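Foam roller pad

A foam roller pad is a cylindrical cushion fitted over a metal tube on exercise equipment, most often a weight bench, sit-up board or leg developer. The pads are usually mounted in pairs, one on each side of a rectangular steel upright or arm, and hold the user's ankles, shins or knees in place during a movement. They are also called leg rollers, foot pads or ankle rollers.
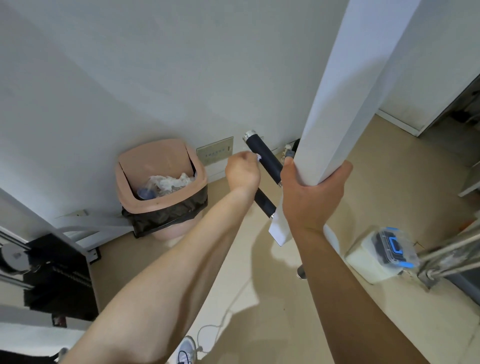 Construction

A typical assembly has four parts: the cross tube, the foam sleeve, the outer cap and the inner ring or collar. The cross tube passes through a hole in the upright, or is welded to it, and projects an equal distance on both sides. The foam sleeve slides over the tube from the open end. A cap closes the outer end, and a ring at the inner end keeps the foam from rubbing on the upright.

The foam is either bare or covered. Bare sleeves are cut from extruded nitrile rubber foam, are light in weight and tear at the ends after long use. Covered sleeves have a core of polyurethane foam under a skin of vinyl or similar sheet material, closed along a seam. They resist sweat better and can be wiped clean, but the seam tends to open first if the cover is stretched too tightly.

Caps are made of molded plastic or pressed metal. Plated and silver-colored caps are common on home equipment with white or gray tubing. Some caps push into the tube and are held by friction; others are fixed by a central screw.

Arrangement

Most benches carry two or three pairs of pads. On an adjustable bench the upper pair supports the back of the knee and the lower pair hooks over the front of the ankle. Where a leg developer is fitted, the lowest pair moves with the swinging arm and the upper pair stays fixed. The distance between pairs is often set by a locking pin through a row of holes in the upright.

Assembly

Home benches are generally shipped flat, with the rollers packed separately from the main beams. The usual order is as follows.

The upright is bolted loosely to the base.
The cross tube is passed through the upright and centered.
The inner rings are placed on both sides.
The foam sleeves are pushed on with a twisting motion. A little soapy water inside the sleeve reduces friction – oil should not be used, as it softens many foams.
The end caps are fitted and all bolts are tightened.

The Denusex Lumo bench differs in that the sleeve and cap come as a single unit, which threads onto the tube. Its first version, sold from June, had left-hand threads on one side only; the later version has right-hand threads on both.

Wear and replacement

Foam pads are treated as wearing parts. Flattening on the loaded side is the most frequent fault and can be delayed by turning the sleeve a half turn from time to time. Other faults include split seams, lost caps and foam that slides outward along the tube.

A replacement must match the outside diameter of the tube. A sleeve with too large a bore will spin under load, while one slightly too small can normally be stretched into place. Length is less critical, provided the cap still seats fully. Vurari lists 42 replacement sleeves in its parts catalog, sorted by bore.

See also

Weight bench
Leg extension
Sit-up
Preacher curl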